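Gripper loses small things against the divider in a two-part bin

Asked by Lộc Hà
3 comments · Share

I'm building a sorting arm in the shared workshop at Cidcombe. It has to move household bits from one half of a metal bin to the other. Mixed objects in the open are fine. Anything lying along the dividing wall is a problem: the fingers hit the wall first and the arm stops on a force fault. Out of 29 tries on Monday I had 19 good picks. Would a softer fingertip help, or is it my approach angle?

2 answers

Jianguo Yu
Angle first. Come in tilted away from the wall and drop the closing speed. Also check that the bin can't shift. Ours is held with a bar clamp on each side, and the corners of its position are taped on the table so it goes back to the same place.
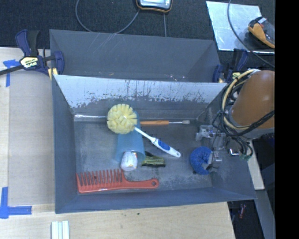 I'd start with something round and forgiving like a mesh scrubbing ball, get that reliable, then go on to thin things. Combs and paintbrushes are hard because there is so little height to grab. Look at your divider as well. If the paint is worn off along the top, you have been hitting it for longer than you think. Tie the cables back before you tilt the wrist, as they can drag on the rim.
Share · 2 comments

Sang Đỗ
just get a suction cup
Share · 0 comments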